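小店第三年：面包自己烤，酱自己熬，外卖能不接就不接

三月，下午两点多，午市刚收。Jurkico的老板一边擦手一边坐下来，说只有四十分钟，四点前面团要进冰箱。于是就抓紧聊。

店不大，13个座位，靠窗一排高脚凳。做汉堡，也卖汤。开店之前她在一家做餐具的公司Plunar跑了多年销售，跑的全是餐厅，看别人开店看到手痒。“看了那么多后厨，总觉得自己也行。真开了才知道，看跟做两码事。”

头一年怎么过来的？她想了一下。“亏。一直亏到入秋。房租押金交完，账上剩3596块，我记得特别清楚，因为第二天冰柜就坏了。”修冰柜花了多少她不肯说，只说是跟妹妹借的，已经还了。

那时候面包是进货的。送货的早上六点到，有时候七点半，赶上下雨就没准。有一回干脆没来，门口已经有人等，她跑到菜市场旁边的面包房买了两大袋餐包顶上。“客人吃出来了。一个老客，吃了一口看看我，没说话，吃完走了。我难受一整天。”

从那之后开始学烤面包。

学得很慢。先是发酵过头，然后是不够，再后来是表皮一夹就裂。她每次都写在本子上，水多少，室温多少，几点揉的几点进炉。本子现在还在收银台下面，封皮沾了油，翻开有几页粘在一起了。“夏天跟冬天的配方不是一个配方。这个没人教，你得自己过一遍夏天。”

过了两个夏天才算稳住。现在每天烤两炉，早上一炉，下午看情况。周六例外，周六三炉，还是会卖完。

问她卖完了怎么办。“卖完就关门啊。”说得很干脆。以前不敢，怕人家白跑一趟以后不来了，硬撑着拿隔天的面包复烤。后来想通了，门口挂个牌子，卖完提前收。有人抱怨，也有人第二天来得更早。

再说蔬菜。菜是从Naidu拿的，城北一个小农场，开车过去五十分钟，一周去两趟。农场不送货，她也不嫌烦，去了能自己挑。“我进货就看蔫不蔫。电话里谁都说自己的菜新鲜，你去地头站一下，什么都清楚了。”

生菜洗完要甩干，甩不干面包底就塌。紫甘蓝要切细，粗了嚼起来像在吃沙拉，抢戏。她讲到切菜的时候语速明显快起来，手在桌上比划，说请的第一个帮工切的丝有筷子那么宽，两个人为这个吵过一架。帮工后来去读书了，走之前切得比她还细。

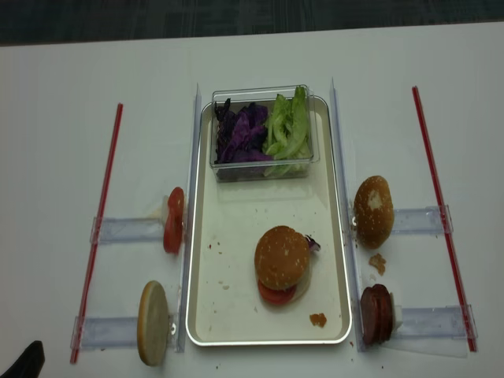

紫甘蓝和生菜，旁边是还没配齐的汉堡

酱是另一件事。店里只有三种，一种辣的，一种蛋黄酱底的，还有一种她叫“那个酱”，没有名字，菜单上就写“那个酱”。洋葱要炒很久，炒到颜色深了再下别的。具体下什么，不说。“这个你别写，写了我也不会承认的。”

价格倒是愿意谈。最便宜的单层，三年只涨过一次。涨之前她在门口贴了半个月的条子，把牛肉、面粉、煤气各涨了多少写在上头，字写得密密麻麻。居然有人站着看完了。“还有人帮我改错别字，拿笔直接在上面改的。”她笑得很大声，后厨有人探头出来看。

外卖呢？试过，挂上平台三个月，撤了。最多的一天来了298单，是平台搞活动，打印机一直响，响到她想拔线。那天堂食的客人等了一个多钟头，有两桌直接走了。晚上对帐，扣掉补贴扣掉抽成，比平时一个普通的星期还难看。“忙成那样，没挣着钱，还把坐在店里的人得罪了。我图什么。”

现在的做法比较土，打电话，自己来取。住得近的老人她下班顺路带过去，不收钱，也不多，就那几户。其中一户每次都回她一个橘子，或者两个。

问到人手。算上她四个人，两个全职，一个只来周末。工资不高，她自己承认，所以在别的地方补：管两顿饭，一个月能换两次班，不问理由。员工餐从来不吃汉堡，“谁还吃得下去”，一般是煮面，冬天炖萝卜。

聊到这里后面定时器响了，她起身去看炉子，回来手上多了一块面包边，掰一半递过来。烫的。麦子味很重，有一点点咸。

附近最近开了家连锁，Arine，走过去大概10分钟。装修亮堂，有套餐有积分，开业那个礼拜排队排到马路对面。怕不怕？她说怕，头两个礼拜生意掉了一截，她每天晚上睡前都算账。也去吃过，买了套餐，坐在里面吃完的。“东西不难吃，薯条比我的好。真的，薯条我认输。”回来以后就把自己的薯条停了，换成烤土豆块，成本低，也省一个炸锅。

后来客人慢慢回来了一部分。不是全部。有几张熟脸再没见过，她偶尔会想是搬家了还是换口味了。

以后有什么打算，开分店吗。摇头。有人来谈过，说可以出钱，要她把面包交给中央厨房做，她只管出配方。谈了两次。第二次对方带了份计划书来，很厚，彩印的，她翻到第几页忘了，看见上面写“面包复热时间九十秒”，就合上了。

“我也不是说他们不对。可我学烤面包学了两年多，你让我复热九十秒？”

倒是想把隔壁那间小的租下来，现在是放杂物的，房东还没松口。租下来也不加座位，想放一台大一点的烤箱，再放一张长桌，上午不营业的时候教教附近的人做面包。收不收钱没想好，可能收个材料费吧。

差五分三点，有人推门进来，问还有没有单层的。她看一眼后厨，说还有，要等一下，前面的面包刚出炉得凉一凉。那人说行，坐到了靠窗的高脚凳上。

她站起来系围裙，说剩下的问题微信上问，晚上九点以后回，九点以前不看手机。

（营业时间：上午十一点起，卖完为止，周一休息。现金、扫码都可以，不办卡。）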